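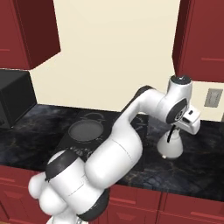

Session 14: Rules for arms in kitchens

The Gruvden guideline asks for 200 clean runs in simulation before a trial on hardware. Why 200? The text gives no source. Bisidero wants 1000 and doesn't explain that either.

Neither one says whether an arm may pass over a cooktop. Write your own rule, and say how you would check it.

A simulated burner can't scorch a cable. Treat any "safe" result with that in mind.

Reading: Fabbri handout, clause on reach limits only. The rest is mostly sales talk.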